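Undirden Tray Grader, model 35

Used and reviewed by Cadmont Packhouse Supplies
Nov 11, 2019

We sell this machine, so take what follows with that in mind. We have also had one running in our own shed since July, and some of what the maker's leaflet says about it needs watering down.

The Undirden is a bench-height grader for stone fruit, citrus and smaller pears. Fruit goes in at one end, rolls over a set of soft cups, gets weighed and drops into one of 3 lanes. The leaflet calls it "export ready". We are not sure what that means. A grader sorts fruit by weight. It does not check for pests, it does not fill in your paperwork, and no buyer overseas has ever asked us which grader was used.

What it handles
The claimed rate is 600 trays a day. We have never got near it. On an ordinary day with plums, two people feeding and one packing, we managed 378, and we were pleased with that. Perhaps a bigger crew would do better, but then a bigger crew is what most growers are trying to avoid paying for.

Weighing is good. Lane changes are quick, and the settings stay put when the power goes off. Very ripe fruit is another matter. The leaflet says "no bruising". We would say less bruising than our old belt, and none that we could find on firm nectarines.

What it does not do
It will not sort by colour. There is a colour add-on, the Kennedy unit, which costs nearly as much again. We have seen it shown at a field day on clean, dry, evenly lit fruit, and would want to see it on a dusty bin at four in the afternoon before recommending it to anyone.

It will not sort by sweetness either, whatever you may have been told on the phone.

Cleaning
The cups lift out and can be hosed. The tray underneath cannot, at least not without a screwdriver, and sap collects there. Allow half an hour at the end of a shift. The maker says ten minutes.
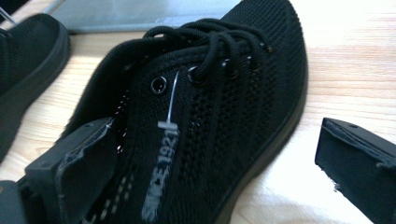 Spare cups come in bags of 35 and we keep them in stock. Drive belts are ordered in and have been slow. If you are buying for this season, order a second belt with the machine and put it on a shelf.

Warranty
The maker offers what it calls Ever Cover, which sounds longer than it is. It runs for 3 years on the motor and one year on everything else, and the cups are left out altogether. Read the page on water damage before you sign.

Is it worth it?
For a grower sending mixed sizes to more than one market, probably. If all your fruit goes to one local buyer who takes it by the bin, we can't see how it would pay for itself.

Price on request. Delivery is extra, and so is setting up. Trial days can be booked at the Cadmont shed; bring your own fruit.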